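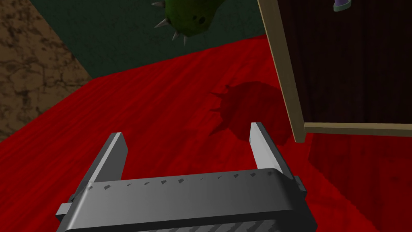

Figure 4-1. Gripper view, fingers open, simulated room.

4. Rehearsal Review for Room Attendants

4.1 Scope

This section covers the review of simulated room runs before a task is released to the Kunari units on the guest floors at Loltholm. It applies to attendants, shift leads and the automation desk. Maintenance of the physical units is covered in Section 7.

From August, drawer checks and nightstand clearing are assigned to the units. Attendants keep beds, bathrooms, linens and all contact with guests. One attendant per shift is assigned to the review station for the first two hours. Review time is paid at the attendant's normal rate and counts as floor time.

4.2 Before You Start

1. Log in at the review station with your floor badge. Do not use a shift lead's badge.
2. Open the Flustus console and select Rehearsal.
3. Enter the task number from the shift sheet. The nightstand task is 2907.
4. Confirm that the status line reads SIMULATED. If it reads LIVE, log out and call the automation desk at extension 109.

CAUTION: Commands sent while the status line reads LIVE move a physical unit. Attendants are not authorized to send live commands.

4.3 Checking the Body View

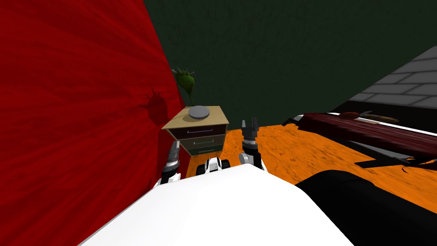
Drawer assignments are the item most often corrected by attendants, who know which drawers guests use and which hold hotel property. The console does not carry this knowledge over from the paper room cards; it must be entered once for each room type. Simulated rooms use a different handle color for each drawer, so the body view can be matched to the list without opening anything. In Figure 4-2 the top handle is pale purple, the middle one greenish and the bottom one dark gray-green. Enter the drawers in that order, top to bottom.

5. Select Drawers and mark each entry as Guest, Hotel or Do Not Open.
6. Check that both arms appear in the body view. If either is missing, select Reset View.
7. Select Save. The entry is stored under your name and can be changed only by you or a shift lead.

NOTE: Colors and textures in simulated rooms are set by the software and do not match the guest floors. Do not report them as faults.

4.4 Checking the Gripper View

8. Select Gripper. Use the arrow keys to step through the run.
9. Stop at any point where you would not want the unit to reach further, and press Hold. You do not have to give a reason code.
10. If the target is out of view, enter "no target" and go to the next stop. 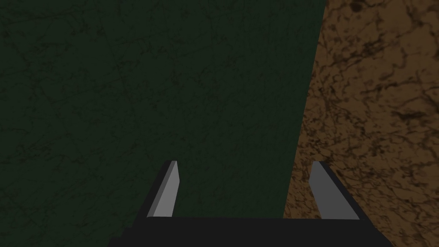
Figure 4-3. Gripper open with nothing held. Green surface at left and center, brown surface at right. Enter as "no target."

NOTE: A Hold blocks release of the task on all floors until it is cleared. Only the attendant who placed it, or Lindalva Furtado at the automation desk, can clear it.

4.5 Comparing Views

11. Return to the body view and select Compare.
12. Look for items on the nightstand top. Any item you cannot identify is marked Leave In Place.
13. Check the bed. Items on the bed are outside task 2907 and must be marked Attendant.
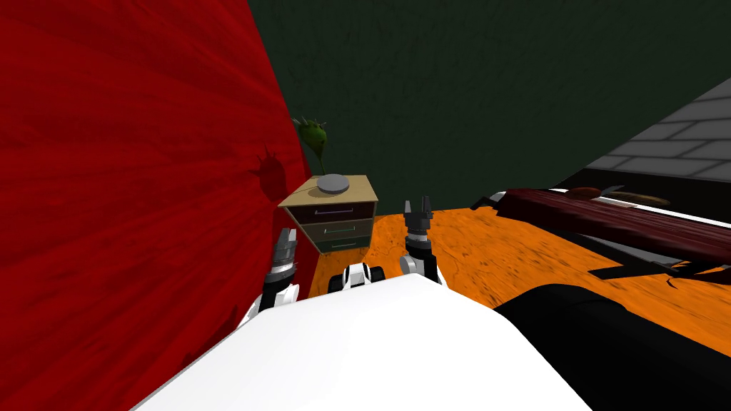 4.6 Handover

14. Select Close Review. The console prints a one-page slip.
15. Sign the slip and give it to the shift lead. Silvana Portela signs for the day shift, Sebastião Fagundes for the evening shift.
16. Return to your floor assignment.

Review counts and Hold counts are not used in attendant evaluations. Questions about reassigned duties go to Maiara Falcão in the staff office. Console faults go to extension 109.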